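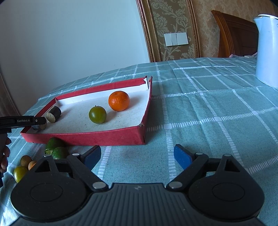
Photo: Vignesh Bangera

FROM THE BENCH: THE GRIPPER GROUP GOES FRUIT PICKING

Members who have been wondering why the good clamps are never on their hooks will be pleased to learn that the gripper group has something to show for itself. Vignesh Bangera took two hand-held grippers away for testing and has come back with a long list of complaints, which he read out in full on Tuesday while the rest of us were trying to eat.

For anyone who missed the spring talk, a hand-held gripper is what you get if you take the business end of a robot arm and leave out the arm. A person does the carrying and the aiming, and the fingers do the holding. You learn a lot about picking things up this way and you don't have to pay for motors, which suited the group's budget of whatever was left in the biscuit tin after the extractor fan. The long-term plan is still to put our own fingers on Drorwood, the arm that has been sitting under a dust sheet next to the bandsaw since its elbow went. Drorwood is not ready. Drorwood has not been ready for some time.

The test is simple enough. You put small objects in and around a shallow tray, in this case the red lid of a box, and you move them from one place to another without squashing them, dropping them or swearing. Vignesh's selection ran to a mandarin, some limes, assorted smaller fruit and a couple of dark cylindrical things, one of which can be seen clamped at the corner of the lid. He says they are the most useful objects he has tried, as they roll just enough to be annoying and have a flat end to aim for. The mandarin, on the other hand, is apparently "too easy" and has been dropped from the programme. It was later eaten.

He logged 376 attempts in all, in an exercise book, with a tick for each one that landed where it was supposed to and a small drawing of a cloud for each one that didn't. There were 316 ticks. Several people felt this was rather good. Vignesh does not, and pointed out that 42 of the clouds came from the same fault, so here is the fault.

When the fingertips are wide open they sit nicely parallel. As they close, our home-made pair toes in, so that the very ends touch first and the object is held by a sliver of pad at the tip. A lime under these conditions behaves like a bar of soap. The cause is slop in the linkage. Each arm hangs off a handful of pins, and if every hole is a hair too large the error adds up on the way to the fingertip, where it is most noticeable. We drilled our first set of holes on the old pillar drill, the one with the chuck that wanders, and we drilled them on a Friday evening after the pub quiz. I make no further comment on either.

The second set was done properly, with the plates clamped together and reamed in one go so the holes at least agree with each other. The toe-in is now small enough that you need to hold the thing up to the window to see it. Vignesh has held it up to the window a great deal.

Fingertips took up most of the rest of the discussion. We have been through four materials so far. Bicycle inner tube gripped beautifully and left black smears on everything. Foam draught strip was lovely for a morning and then stayed flat. A silicone oven mitt, cut up with kitchen scissors, was promising until its owner came looking for it. The current favourite is a soft cast pad with a little stiffness behind it, which wraps round a small fruit without letting it swivel. The moulds came out of the workshop printer, and yes, that is what it was doing all those evenings when the queue said "Urnis, misc." Urnis is the name of the fingertip project. It was chosen by drawing letters out of a Scrabble bag and the group has asked me to stop calling it a skin complaint.

Some practical notes for anybody thinking of having a go:

Use a tablecloth. Bare tables are slippery and a stray lime will go further than you would believe. A cloth with a check on it is better still, as you can use the lines to put things back in the same place for the next run.

Use a tray with a lip. Most of the hard grabs happen in the corners, where the finger has to get down between the object and the wall. Cardboard sides are forgiving up to a point and then they tear, so keep some tape handy.

Grease the pins sparingly. Vignesh was generous the first time round and spent an evening with what he described as "a very expensive pair of salad tongs".

Don't test only on round things. We got quite smug about round things. Put a cylinder down on its side, come at it from the wrong angle, and see how you feel.

Write the results down as you go. The Esterness group, who very kindly lent us their notes last winter, relied on memory for their first month and now have three separate accounts of which spring was best.

Working with two grippers at once turned out to be a separate skill. One can hold an object steady against the side of the tray while the other goes for something else, in theory. In practice the two linkages want to be in the same bit of air, and the wide housings knock together well before the fingers get near each other. Narrower housings are on the wish list. So is a second exercise book.

There was some debate about whether any of this counts as robotics. The case against was put at length by the woodturners, who take the view that a robot ought to do the work itself while you stand about with a mug. The case for was that every bit of finger geometry we sort out by hand is a bit we won't have to sort out with Drorwood waving it around at head height. I thought the second argument was the stronger, having been present for the incident with the paint shelf.

What happens next: the new fingers go on a bench mount, we repeat the cylinder test with fresh pads, and if the toe-in behaves itself we start on an adaptor plate for Drorwood's wrist. The elbow is waiting on a bearing from Zwane, who have promised it for November. They didn't say which one.

The group could do with somebody who is patient with springs, and anybody at all who owns a decent set of small reamers and is the lending sort. Offcuts of thin plate are welcome too, steel or aluminium, nothing with paint on. Leave them in the crate by the back door with your name on if you want them returned, and without if you have given up hope. Fruit should go in the fridge, top shelf. Please don't eat anything with a number written on it.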